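Wanted: one part-time newsletter editor, patient, with opinions about soup

20 March 2021
By Malou Eskildsen

The Westia Supper Letter needs an editor. The last one has moved to the coast to raise goats, and has asked us to stop forwarding the mail. We don't blame her. Some of the mail was about her goats.

For those who have never received the Letter, it goes out every two weeks to people who live in or near Westia and who cook dinner more nights than they would like to. It has 358 paying subscribers and a larger number of people who read it over the shoulder of a paying subscriber. Each issue has one long piece, a handful of recipes sent in by readers, a column on what's cheap at the market, and the letters page, which is where the fighting happens.

The job is 13 hours a week. I would love to tell you that this is a polite fiction and you'll end up working 30, as with every other job in publishing, but I have done it myself for the past two months and it comes out close. The week of the dumpling correction ran over. I'll explain the dumpling correction if you get an interview.

What you would be doing

Mostly you would be reading recipes written by people who have cooked a dish so many times that they no longer know how. "Add the usual amount of flour" is a real line from a real submission. So is "cook until my mother would be happy." Your task is to call these people up, get a number out of them, and stay on good terms. Some of them will give you a different number each time. Pick one and test it.

You would test every recipe we print. We pay for groceries up to $400 a month, on receipts, and we don't ask what happens to the leftovers. You need a working oven of your own. A scale would be nice. If you don't have one, there's a scale in the office that reads a little heavy, and we have all learned to live with it.

You would commission and edit the long piece. In the past year these have covered church basement kitchens, the right way to store onions (we received a great deal of mail), a family that has eaten the same stew every Sunday since before the highway came through, and school lunches as remembered by people who hated them. We're short on pieces about baking and very long on pieces about grandmothers. I have nothing against grandmothers. I'd just like to read about an uncle once in a while.
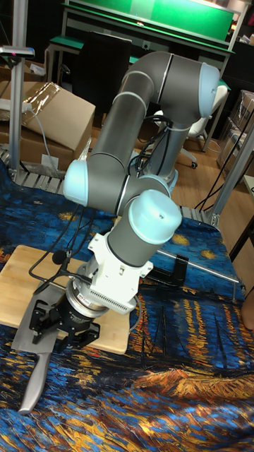
You would also run the letters page. Our readers write well and they write often, and they hold grudges with a stamina I can only admire. The Hauksdóttir method for boiling potatoes, which we ran in September, is still drawing mail from both sides. You may cut letters for length. You may not cut them for tone unless someone is named, and even then please check with me, as two of our longest-running correspondents are married to each other and appear to enjoy it.

Finally, there's the layout, which is done in Podeck. Podeck is a program that was probably very good when it was new. It loses captions. It believes every fraction is a date, so that half a cup of sugar becomes the second of January. We have looked into replacing it and will look into it again. If you have used it before, say so early in your letter and I'll read the rest in a better mood.

What we're looking for

Somebody who can edit a paragraph so that its author thinks it was always like that.

Somebody who cooks. You don't need training. Our best tester ever learned everything she knew from the backs of boxes. But you should be able to tell from reading a recipe that it's going to go wrong, and at which step.

A phone voice. A good third of our contributors don't use email, and one of them only picks up during the weather report.

Basic arithmetic, for scaling. We once printed a cornbread that served 50.

You don't have to live in Westia, but you should be able to get here twice a month for the planning meeting. It's held in the back room over the hardware store, starts at four, and ends when the person with the longest drive stands up. There's food. It is sometimes good.

What we're not looking for

A rebrand. Three applicants last time sent us one without being asked, and all of them made the logo a fork. We have a logo. It's a ladle.

Please don't apply if you want to move us toward video, or if you use the word "foodie" in a way that can't be taken back. People with strict diets are very welcome, though you should know that the long-running argument about lard shows no sign of ending and you'd be moderating it.

Pay and so on

The pay is $26 an hour, plus the groceries. You get paid time off in the two weeks when we don't publish, at the end of December and again in midsummer when it's too hot for anyone to turn on a stove. There's no office dress code and not much of an office.

We'd start you on a trial of 2 issues, fully paid, after which either side can walk away without giving reasons. The goat lady signed on for a trial and stayed eleven years, so be careful.

How to apply

Send me a letter of no more than one page. Tell me what you've edited, what you had for dinner last night, and what was wrong with it. Attach one recipe of your own, written so that a tired person with a cold could follow it. I'll be cooking from these, and I plan to have a cold.

No résumé at this stage. If you've already written one and feel bad about wasting it, attach it and I'll look at the part where you list your hobbies.

Letters can be mailed or dropped through the slot beside the hardware store door. Not the slot marked KEYS. Applications close when I have read enough good ones, and I read them in the order they come in. Everyone who writes gets an answer, including the people with the forks.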